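Dirkora Planner 6

Dirkora Planner is motion planning software for single-arm manipulation on cluttered surfaces. It takes a scene model and a goal pose for the tool and returns a timed joint path that keeps clear of everything in the model. It runs on a Linux workstation next to your existing controller. No changes to the arm's firmware are needed.

Version 6 adds support for the Hiltov simulator. Scenes open directly, and the same planning calls work in simulation and on hardware. Object meshes, joint limits and marker positions are read from the scene file. You can move an object, replan and compare the two paths side by side.
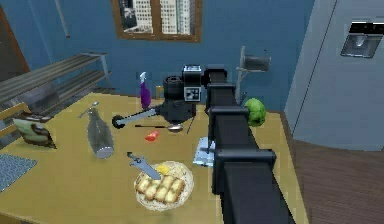 Kitchen table scene in simulation, with a fiducial marker on the sensor block at the wrist.

Thin and transparent items are handled as separate classes. Glass bottles, cutlery and paper can each be given their own clearance, set in millimeters. The default is 5 mm for rigid objects and 19 mm for anything tagged as glass.

The license includes the planner, a Python interface, the scene editor and the Namboodiri calibration tool for marker-based camera alignment. The path log keeps the last 500 plans, including failed ones, with the collision pair that caused each failure. Older entries can be exported before they are overwritten.

Dual-arm planning is not supported in this version. Mobile bases must be stationary while a path is running.

Supplied by Alcombe. Floating and single-seat licenses are available. Contact sales for a quote or a trial key. Trial keys work in simulation only.

Page updated 2024-12-08

We use cookies to remember your settings and measure site traffic. Accept all | Manage preferences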